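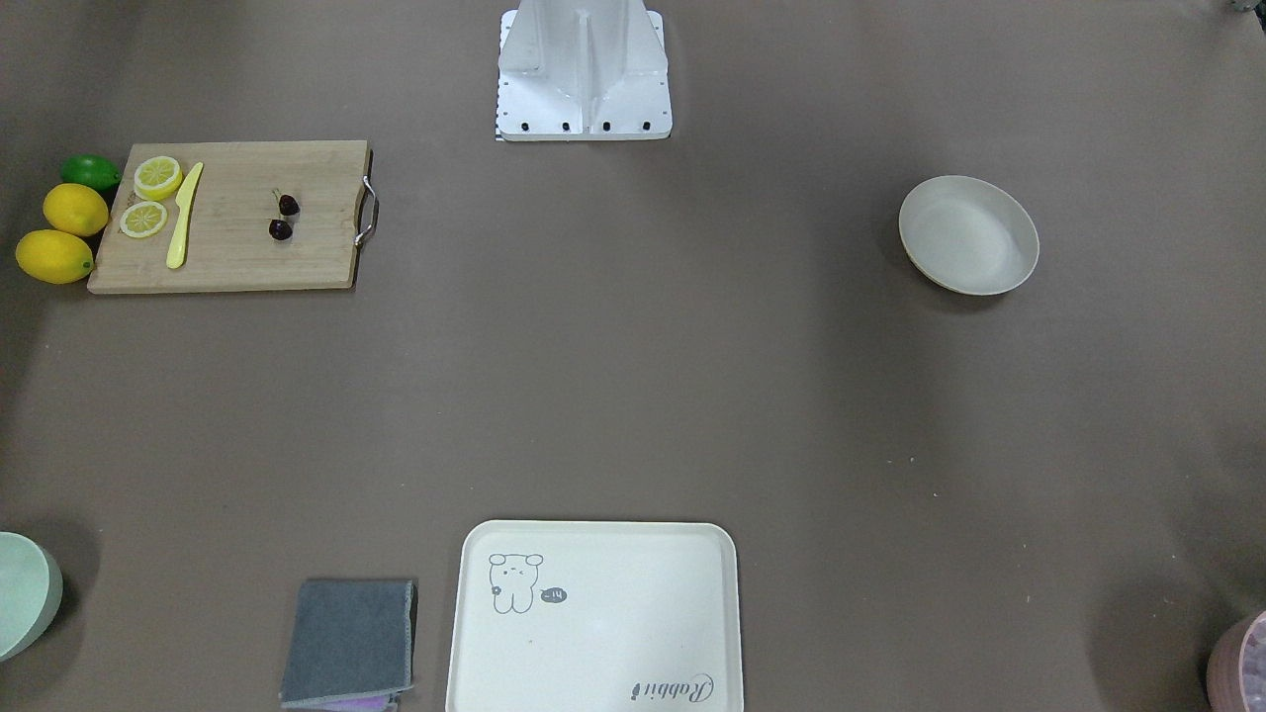 Gavin Shearer wrote in to say that he keeps his lemons out on the counter all winter and never in the fridge, and that a board with a handle is worth having because it can go straight from the counter to the table. Both points are fair. The lemons do dry out faster that way, so buy fewer at a time.

This page covers the small kitchen pieces from our November table day: boards, plates, trays and fruit. The full list with sizes went out to members earlier and is not repeated on this page. Ishbel Chisholm picked the pieces and Ruairi Kinnear wrote down where each one is stored.

The round plate was chosen for its raised rim. Flat plates were left in the cupboard this time, as small fruit rolls off them.

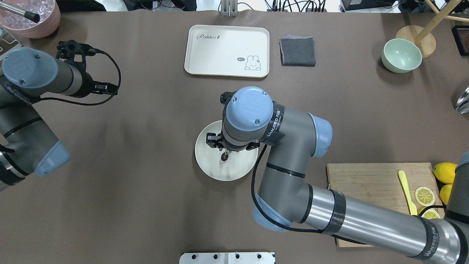
Round plate in the middle, "Rabbit" tray at the back, folded dark gray cloth beside it.

The tray goes with the breakfast set. It has rounded corners and wipes down with a damp cloth. Please don't put it in the dishwasher, as the print on our last one faded after one summer. Cloths are folded and kept next to the tray on the same shelf.

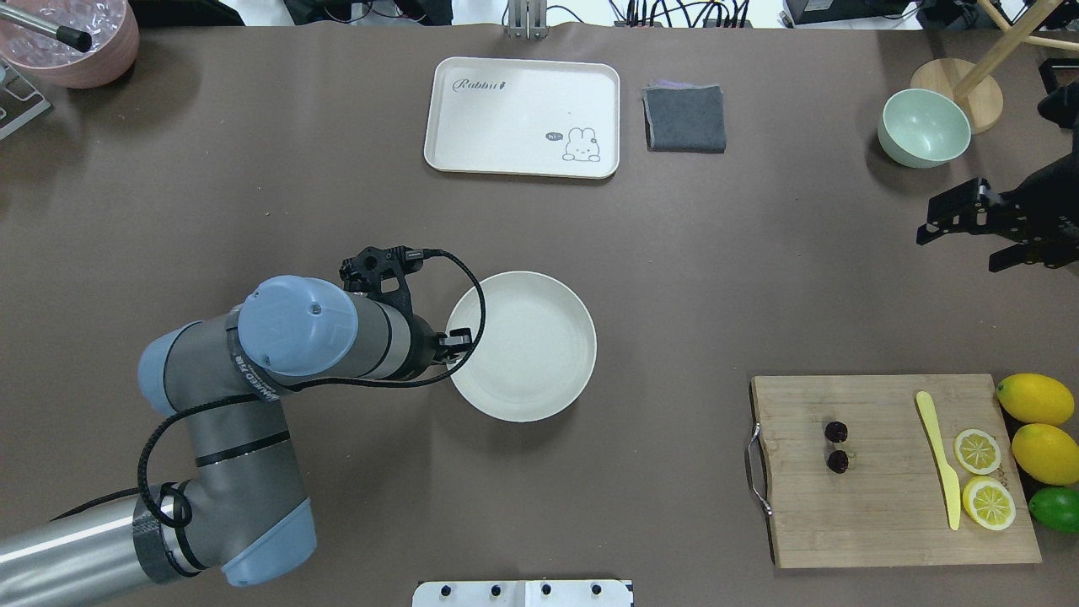 Cream-white plate and the off-white tray with the cartoon rabbit saying "hi."

For the fruit table we kept to lemon, lime and cherries. Jessie Gourlay asked for oranges as well, and those will be on the list next time. Slices go at one end of the board, cherries toward the middle, and the other end stays clear for whatever gets added later.

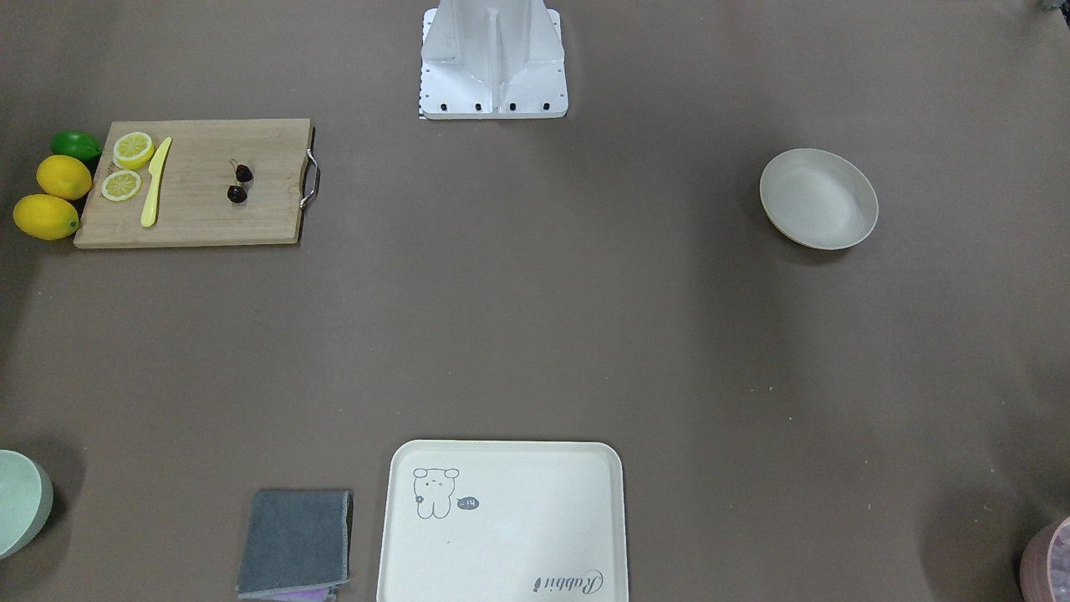

The yellow plastic knife is for setting out only. For real cutting use the small steel one from the drawer, and oil the board afterward if it looks dull. Boards go back on their long edge, not flat. Anyone who wants to borrow a piece for the weekend can pick it up Saturday after 2 and should sign the sheet by the door.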